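Subject: Re: [print-shop-talk] Masking tape residue on coated boards

On the list earlier, someone at Kusov wrote:

> We lay out our shift grid on a coated steel board with thin colored tape.
> After a few months the tape comes off but the glue stays. Alcohol moves it
> around without lifting it. Is there a tape that peels clean, or a solvent
> that won't dull the coating?

We went through this at the Pluritz site last October, so I can give you what we logged. All of it applies to enamel and painted steel. Melamine boards behave differently and I would not use the solvent step on them.

1. Tape type. Rubber adhesive grips fast and ages badly. Acrylic adhesive takes a day to set and comes off in one piece much later. We switched to a vinyl tape with acrylic adhesive, sold to us by Flakow in boxes of 100 rolls. Of 71 strips pulled after four months, 8 left glue behind, all of them next to a heater.

2. Removal. Warm the strip with a hair dryer on low, then pull back flat against the board at a slow, steady rate. Pulling straight out snaps the tape and leaves the adhesive.

3. Residue. Citrus cleaner, left on for four minutes under a wet paper towel, then a plastic scraper. Wash with dish soap afterward — the cleaner leaves a film that marker ink will not wipe off. Alcohol is fine as a last pass once the bulk of the glue is gone.

4. Layout. Use fewer strips. Short strips and corner marks do the job of a full grid and leave less edge for the eraser to catch. Red reads well from across a room.

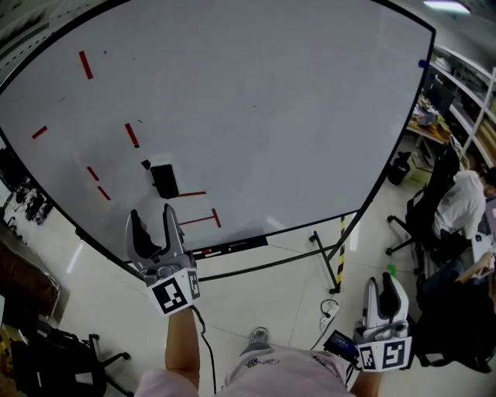 5. Testing. Put one strip of any new tape in a bottom corner and leave it for over a month before you commit the whole board. Check the coating under a raking light once it is off.

I have not tried the Sârbu removable film that came up in the previous thread. If anyone has it on a board that gets erased daily, I would like to know how the edges are holding.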